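Progress Report: Montoya Skin Aging Study, Second Reporting Period
Prepared by Lisow Dermal Research for the Trendance Fund
9 August 2020

Status

The study is on schedule for enrollment and behind schedule for laboratory analysis. Spending is within the approved budget. One change to the protocol was made during the period and is described under Formulation. One decision is requested from the Fund and is described under Requests.

Enrollment and retention

The target for the Flultdale site was 248 participants. The target was met before the start of the present period and enrollment is closed. Participants are between the ages of 45 and 70 and were assigned to one of 4 arms: low-dose retinoid cream, standard-dose retinoid cream, moisturizer base alone, and no product. Assignment was made by sealed list, stratified by age band and by smoking history.

Retention is better in the three product arms than in the no-product arm. The loss in the no-product arm is spread evenly across age bands, so the stratification still holds. Exit calls were made to all who withdrew. The most common reason given was travel time to the clinic. A later evening session was added in response, and missed visits in the no-product arm have dropped.

Measurements

The database holds 3722 completed skin measurements against a planned total of 4000 for the period. Each visit yields readings of water loss, elasticity, and surface roughness at the cheek and the inner forearm. The shortfall comes almost entirely from the elasticity probe, which was out for recalibration. Visits in that interval were completed without elasticity readings and are flagged in the database. They will be treated as missing and no values will be filled in.

Repeat readings by two operators on the same participant agree within the limits set in the protocol for water loss and elasticity. Roughness at the forearm does not yet meet the limit. Operators have been retrained on probe angle and pressure, and a second agreement check is planned before the end of August.

Formulation

The moisturizer base was found to separate in storage at the upper end of the permitted temperature range. Product already issued was recalled and replaced. No adverse events were linked to the affected batch. The protocol now requires storage below 72 degrees and a visual check at the time of issue. 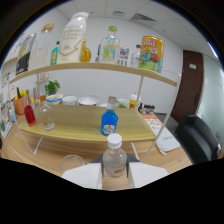
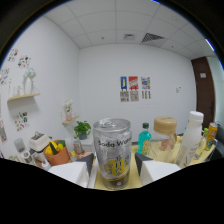
Container choice was reviewed as part of the same protocol change. The retinoid is sensitive to light and air, and both properties depend on the package as much as on the cream. A small clear plastic bottle with a white screw cap, like the one held up in the first picture, is easy to inspect for separation but gives the contents little protection from light. Opaque airless pumps give good protection and cannot be inspected without dispensing. The study will issue all creams in opaque pumps and keep a retained sample of each batch in clear glass, in a dark cabinet, for weekly inspection. Labels in all product arms are identical apart from the participant code.

Safety

Mild redness and peeling were reported in both retinoid arms, more often at the standard dose, and mostly in the first weeks of use. Participants with persistent symptoms were moved to alternate-day use as the protocol allows. There were no serious adverse events.

Laboratory analysis

Tape-strip samples are in frozen storage. Protein extraction has started on the baseline set only. The delay is due to late delivery of reagents. The lot now on site covers the baseline and midpoint sets; the final set will need a further order.

Budget

Staff costs are slightly under plan. Travel reimbursement is over plan as a result of the evening session. Replacement of the recalled product was charged to contingency.

Requests

Approval is requested to move unspent staff funds to participant travel for the remainder of the study. The total award would not change.

Next period

Complete the operator agreement check for forearm roughness. Finish extraction on the baseline set and begin the midpoint set. Place the reagent order for the final set. Submit the revised analysis plan, including the handling of missing elasticity readings, before any arm codes are opened.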